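Cell checklist, board handling station. Oct 1, 2026. Inspector: Noelia Sarmiento. Integrator on record: Adomaitis. Rules applied: Clonedik site rules for arms working on electronic assemblies, section 8.

Marks used: **OK**, **Fix** (work may go on, repair due by November), **Stop** (no powered motion until cleared).

## Before power

- [x] Emergency stop reachable from the operator's side. **OK.** Both buttons tested, arm dropped to safe state each time.
- [x] Speed limit set and locked in the controller. **OK.** Password held by the shift lead, not written on the cabinet.
- [x] Gripper force limit set for boards. **OK.** The value on the controller matches the sheet.
- [ ] Risk assessment covers the current task. **Fix.** The copy in the binder covers loading trays only. Work on boards inside a tray needs its own page. Send it to Fulis for review before it goes in.
- [x] Previous log signed. **OK.** Log 797 is complete, though the time of the last restart is hard to read.

## Static control

- [x] Wrist strap tester working, results logged. **OK.**
- [ ] Gripper fingers checked for resistance to ground. **Fix.** Last reading is older than the 12 weeks allowed. Take a new one and write down which finger was measured.
- [x] Spare boards kept in shielding bags until needed. **OK.**

## Floor and walkways

- [ ] Cables kept out of walking paths or covered. **Fix.** Uncovered cable on the carpet. Move it to the wall or put a cover over it.
- [ ] Stands and tripods outside the marked reach of the arm, feet taped down. **Fix.** Outer line of tape is worn, so I could not confirm the distance at one leg. Re-tape, then measure.
- [ ] Loose items off the floor. **Fix.** Pick up before each run. Same comment as last time.

## Work surface and part

- [x] Surface steady under hand pressure. **OK.** Pushed at each corner, no rocking.
- [ ] Part held against sliding. **Stop.** The tray is resting on the ribbed metal panel and I was shown no fixture for it. Plonorari supplied 2 clamps with the cell and they need to be fitted before powered motion. If they don't suit this tray, ask for a different pair. Do not hold the tray by hand.
- [ ] Bare metal near open boards reviewed. **Fix.** Add an insulating mat or record why one isn't needed.
- [x] Processor and socket are marked as no-contact in the program. **OK.** Keep-out height checked on the pendant.
- [ ] Flat cables included in the keep-out areas. **Fix.** The wide one folds over the board and passes under the drive carrier. Any lift of the carrier should be slow until the cable is confirmed free.
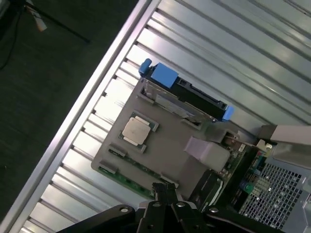

*Board handling station: gripper at the tray, processor in its socket, drive carrier with blue handle.*

## Gripper

- [x] Finger plates free of burrs. **OK.** Wiped with a cloth, no snags.
- [x] Bolts on both arms tight. **OK.** Add paint marks so a turned bolt can be spotted from outside the line.
- [ ] Approach path clear of the fan grille and nearby bracket. **Fix.** Run it at reduced speed with one person on the stop button. Allow around 8 minutes.

## Sign-off

Not released for powered motion. One Stop item open (part holding). Adomaitis to fit the clamps and call me for a recheck of that section only. The Fix items can be closed by the shift lead with initials and a date next to each.

N. Sarmiento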